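Hisska Duo, poste de rangement à deux bras 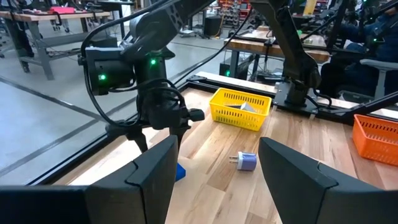
Robots de table / Tri et rangement

Le Hisska Duo trie les petits objets posés sur un plan de travail et les dépose dans des paniers en plastique ajourés : adaptateurs secteur, cubes, petites pièces d'atelier. Une pince se referme sur l'objet, l'autre bras peut tenir le panier.

Ce qu'il fait aujourd'hui : vider une table de 20 objets courants, sans consigne de couleur ni d'ordre. Lors de nos essais de février chez Tudbridge, 187 objets présentés, 21 à reprendre à la main. Les fiches à broches couchées sur le côté restent parmi les plus difficiles, la prise glisse souvent sur l'arrondi.

Ce qu'il ne fait pas encore : plier du linge, enrouler un câble, ouvrir un sachet. Une personne range la même table bien plus vite. Pour un usage à la maison, nous conseillons d'attendre.

Contenu : deux bras noirs, pinces, caméra de poignet, logiciel Lumbao.
Option : jeu de doigts Soso, 748 € HT.
Démonstration en atelier le mardi, sur rendez-vous auprès d'Alun Parri.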